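Feb 10, 2025 – bench notes, arm cell

Went through the Trakura house rules for arms at the wet bench again, the version Beaulieu sent over. Liette Poirier wants us to adopt them whole by July. I'm not convinced, and I want the objections written down before I forget which ones were mine.

Rule 5, speed. They cap the arm at 220 mm/s whenever a person is inside the line. Fine. But the line is drawn from the base, and the hand reaches a good way past that. Rirkau measured theirs from the fingertips at full stretch and got a very different floor plan. If we copy the number without saying where the tape starts, we have copied nothing.

Rule 8, the stop button. "Within easy reach of the operator." Which operator? The one at the keyboard or the one topping up powder? I would like a distance and a side of the table. Liette says a distance makes people lazy about thinking. Maybe. I have watched people think, and I would still like a distance.

Rule 11, glass. Asks for a "risk-appropriate grip force" and gives no value, no method, no test piece. Ustthorpe at least wrote theirs down: 33 dry grips on scrap glass before anything goes in it, and start over after any change to the fingertips. Dull, but you can check whether somebody did it. I'd take that one as is.

Rule 12, no open funnel under the path of the hand. Good rule, badly worded. Every transfer puts the hand over or next to the funnel at some point. What they mean, I think, is no travel across it at low height on the way to something else. Suggest: raise first, move across, then come down. Also nothing is said about where the spoon goes between steps. It should have a marked spot, same spot every run.

Rule 14, cloth. Clip it at the corners. Agreed, no notes. Check the clips at start of shift – a cloth that creeps takes the racks with it and all the taught positions are wrong.

Still missing from the whole document: who signs when a rule is waived. We waive things roughly once a week and it lives in people's heads.

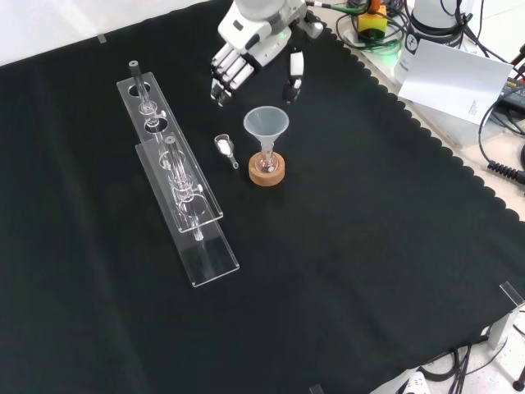
Cork ring under the flask, both times.

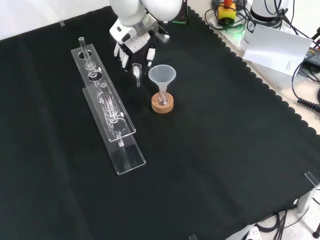 Question from the handover sheet: If the arm has been stopped with the button, can the next person just reset it and carry on with the same run?

Only after the glass has been looked over and the hand has been moved clear by someone standing at the table. Then the run starts from the first step, and the stop goes in the log with initials, even if it was pressed by mistake.

Draft of 8 and 12 to Liette. Leaving 11 open until she has read the Ustthorpe sheet.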